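I caught Marit Hellström on a Friday, still a bit grumpy about run 376 at Kencombe (that's the one where an arm let go mid-lift!). "The gripper just opened," she told me. "Five seconds of nothing on the log, then open."

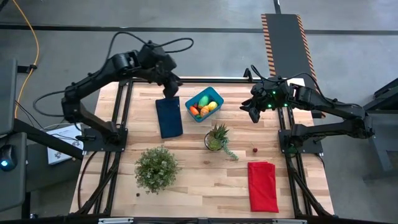
So what was the fault? A loose connector at the wrist, which dropped the signal every time the joint rolled far enough.

She's swapped the cable and slowed both arms down for now. "I keep my hands out until the power's off," she said. "I used to be lazy about that."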